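Visit to the Bozkurt research farm, Grondness
September 2022

Our growers' group was invited to the open day at the Bozkurt farm, and 71 persons came, more than the year before. Songül Gezer welcomed us in the yard and then we walked together to the bean fields.

Soybean plots

The farm has 273 small plots this season. Selim Gezer explained that half of them were sown in early June, after the heavy rain, and the late ones are shorter but have fewer fungus problems. He showed us the variety Petura, which they test now for the second year. I asked about yield on clay soil, and he told me that the numbers will be ready only after harvest. I liked that he did not promise anything.

Between the plots they leave flower strips, 2 meters wide. Sibel Karaca has been counting wild bees in them. She thinks that phacelia flowers too early for our region and she wants to try buckwheat next.
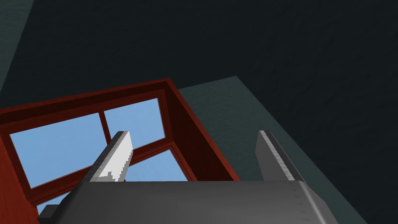

Afternoon talks

After lunch Marlina Halim spoke about seed storage and moisture. Her talk was the most useful for me, and I filled three pages with notes. Hüsnü Kaplan then presented Stokine, the drying plan the farm follows for small lots. Many questions were about the price of electricity, and there was not enough time for all of them.

The bus back left at five. Anyone who wants the handout on storage can write to me and I will send a copy.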